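Community Help > Kitchen and Pantry > Storage Containers

Round container lid with latches no longer seals properly
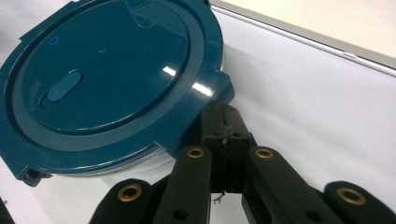
Karim Ragab
I would appreciate guidance on the care of a round food container with a clear body and a teal lid that snaps on with latch tabs. The lid has an oval tab set into the center. The container holds dry lentils in our staff kitchen, and the contents have begun to smell stale within 2 weeks. Should the lid be replaced, or is there a recommended method of cleaning it?

Thérèse Morin
Please clean the lid before ordering another. Wash it by hand in warm water with mild soap, and use a soft brush along the raised rings and under each latch - residue collects there. If your model has a removable gasket, take it out and wash it separately. Allow all parts to dry fully overnight. Then close the latches in opposite pairs and check that the rim sits level.

Benkirane
We had the same problem and purchased new containers. Lentils should be kept in glass.

Mornudine
Kindly test the seal with water prior to refilling. Fill the container halfway, close it, and turn it over above a sink. If it drips, the lid is likely warped, and washing will not correct this.

Comments

Tivach: Thank you. The water test was useful.

Stimirier: Does this apply to square lids as well?

Thérèse Morin: Yes, the same procedure applies.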